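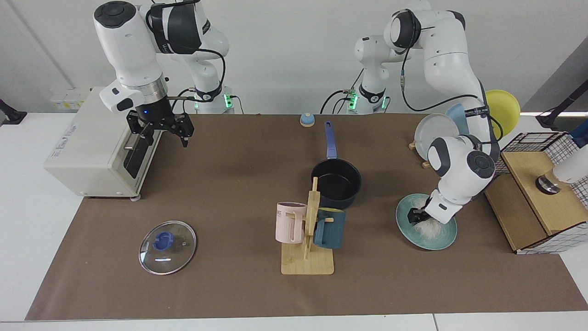
I've been thinking about kitchen things lately, mostly the small ones that stay out on a counter because they never quite earned a cupboard. My sister-in-law Conceição has a theory that you should own only what fits on one long table, and every April she makes me try it (I fail, every April, and she is very sweet about it).

So this year I started with the things I'd never give up. The mug tree came first. It's just a light wooden post on a square base, but a mug that hangs gets used and a mug at the back of a shelf gets forgotten. I keep two on it, a pale pink ribbed one for morning coffee and a dark teal one for soup, or for tea when the soup mug is the only clean one left, as happens more than I'd like to admit!

Then the black saucepan with the long blue handle. I cook nearly everything in it, noodles most of all - the thin white kind that go from perfect to glue in the time it takes to find a fork. They look so nice heaped on a teal plate that I've stopped bothering with bowls. My neighbor Lempi puts butter on hers and nothing else, and I used to tease her until I tried it.

The toaster oven was the hard one. It's cream-white, it takes up a whole end of the table, and Conceição thinks I should let it go. But I reheat pie in it, and I once baked 4 potatoes in it during a heat wave when I couldn't bear to light the big oven, so it stays.

I also have a glass lid with a blue knob that I set down in a different spot every single time I cook. I'm going to find it a hook this weekend. Lempi says she has a spare one in her garage, next to the good drill.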